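Gunent parcel lockers at the Dulley store -- who is using them?
Forum > Shopping and Delivery > Grocery pickup
15 replies, 217 views

tieu_kitchen wrote:
Hello all. I run a small noodle place called Tiêu, two streets behind the Dulley supermarket. In June the store put the new Gunent cold lockers next to the side entrance. You order before 10 a.m., you get a code on the phone, and you take your groceries from the locker when you want, until closing. I would like to hear from people who used them more than once. The store says the order is ready in two hours. For me it was two hours one time, and four hours the other time, and the other time I had customers waiting for soup.

I also do not understand the fee. It was free for the first month and now I see $2.50 on the receipt with the name "handling". Is it the same for everybody?

patricio_a wrote:
The fee is for orders under $56. Over that it is free. They wrote it in the app but very small, under the button where you choose the hour. I complained and they gave me a credit.

About the waiting: order the evening before and choose the first hour. I did this maybe ten times and only once it was late. If you order in the morning you are in the same line with everybody.
Patricio Aguirre
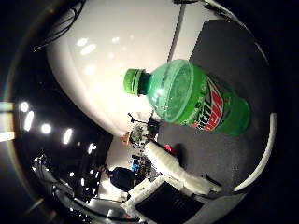 Dulley Side Entrance Pickup Team
Store reply, posted 4:40 p.m.

Good afternoon and thank you for the comments. My name is Pongsak Hemmin and I am responsible for the lockers in this store. I read this forum and I will try to answer what I can.

The two hours are counted from the moment the order is confirmed, and not from the moment you press the button. On a normal day the difference is a few minutes. When we have many orders it can be longer, and I agree that the app should show this better. I have sent this remark to Gunent, who makes the app and the lockers.

Patricio is right about the fee. The limit is $56 before tax, after coupons. If you have 60 dollars of groceries and a coupon of five dollars, you pay the handling. I know that some customers do not like this.

We have a cold part and a normal part in the lockers. Frozen food is not possible at the moment. If you order frozen food, the app should refuse it, but last week it accepted ice cream for two customers. They received their money back.

For restaurants and other businesses, please write to the team before you make a big order. One locker holds two full paper bags. A bigger order goes into several lockers and you get several codes.

drukard_rd_mom wrote:
Thank you for answering, but I have to disagree with the "few minutes". I live on the other end of Drukard Road and I do not drive, so I go by bus. When I arrive and the code is not active, the next bus back is in one hour. This happened to me three times. The last time my order number was 2843, you can look it up. I pressed the button at 8:15 and the code came at 12:50.

I liked the home delivery better. The driver was always on time and he carried the bags up to my floor. Why did you stop it on our side of the town?

oldbasket wrote:
Because home delivery costs money and nobody wanted to pay seven dollars for it. I used it two times in one year. The lockers are cheaper for the store and for us. I don't see the problem, you wait for the message and then you take the bus.

drukard_rd_mom wrote:
The message says "your order will be ready soon". Soon is not an hour. I can't plan a bus with "soon". And I did pay the seven dollars, every week.

oldbasket wrote:
OK, that is fair about the message. I did not know that they send one before it is really ready. I only get the one with the code. Maybe I switched the other one off in the settings.
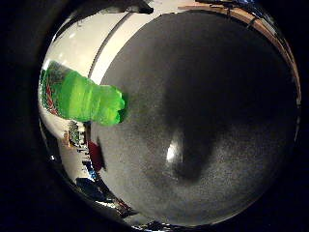 I looked now, it is in Settings, then Notices, then "order progress". If you switch that off you only receive the code. So you leave the house when the code comes and not before. It doesn't make the order faster, of course.

tieu_kitchen wrote:
Thank you, I did this also. Patricio, I tried your advice with the evening order. The code came at 7:20 this morning, so it was on time. But they replaced my spring onions with leeks -- for a noodle soup this is not the same thing at all! Can I forbid replacements?

patricio_a wrote:
Yes, but you must do it for each item, there is a small square under the price. There is no button for the whole order. I forget it half of the time and then I have strange yogurt.

pickup_team_dulley wrote:
Pongsak again. I found order 2843 and I am sorry. It was confirmed only at 10:55, there was a problem with the payment check, and you should have received a message about it. I have put a credit in your account.

About home delivery on Drukard Road, I can't promise anything. It was not my decision, but I passed on your comment with the times you wrote. If other people from that side want it back, please write it in this thread, then I have something to show.

For replacements, one button for the full order is on the list for the next version of the app. I do not have a date.

drukard_rd_mom wrote:
I see the credit, thank you. I still want the delivery back. My neighbor on the second floor wants it too but she does not use forums, so please count her.

lena_k wrote:
Also from Drukard Road, also yes for delivery. I would pay the seven dollars if I can choose an hour in the evening. Does the locker take the code from a printed paper, or must it be on a phone? My father has no smartphone.

patricio_a wrote:
You can type the code with the keys under the screen. Paper is fine.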